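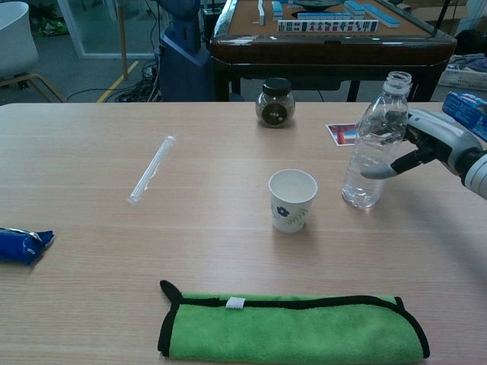

*The near table and the mahjong table behind it, Endcombe.*

My aunt kept the small table for everything that wasn't mahjong. If you came in with a drink, it went there. She had paid $1,698 for the big table, and she told each new player the price before they sat down.

I drove over from Tisitz in April to help her clear the room. She had sold the house. The tiles were still set out in rows and she wouldn't let me touch them.

"Start with the other one," she said.

So I looked at the paper cup with the blue flower, the straw still in its wrapper, the bottle with a little water left in it. The green towel was folded long, the way she folded all of them.

"Does the jar go?" I asked.

"The jar stays with me."

"And the snacks?"

"Eat them."

I went to get a trash bag from the kitchen. When I came back she had sat down at the mahjong table with her coat on and was looking at the row of white tiles.

"It was my turn," she said.

I put the bag on the floor and pulled out the chair across from her.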